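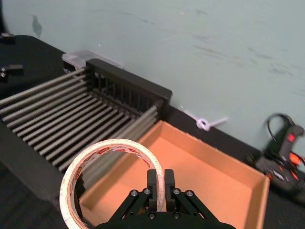 The Grerka dish rack, with the tape and cardboard tray next to it

Grerka dish rack review, 5/31/23

I've got through more dish racks than I care to admit, and I love this one! I bought it to replace an old Surdu that wobbled whenever a heavy plate went in, and after six weeks of daily washing up the Grerka still stands as square as it did on the first evening. The rods are close together, so side plates and saucers stay upright (my old one let them slide about like playing cards) and even thin chopping boards keep their place.

It wipes down in a minute, too. Big mugs are a bit of a squeeze, and I do wish it came with a cutlery pot - I ended up using the one from my Ovlow set, which fits well enough. 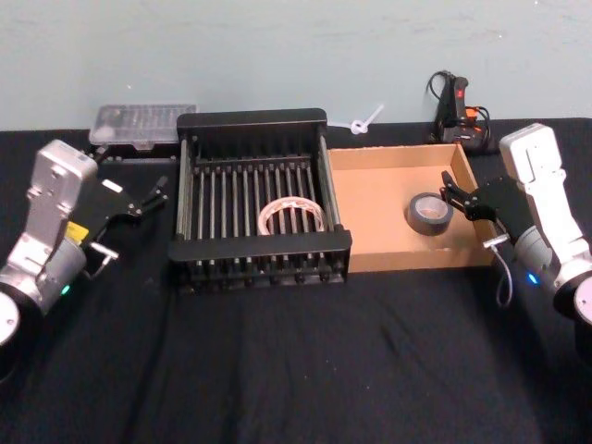 Storage is where I've been most pleasantly surprised. I have a second one now, just for lids and baking trays, and nearly 15 of them go in before it gets awkward. The flat rails along the top and the front give it a neat, simple look, and I think the black metal goes nicely with a pale blue-grey wall. I'm hoping to try a third in the camper in July, for the enamel plates. Pans are still better off on a hook.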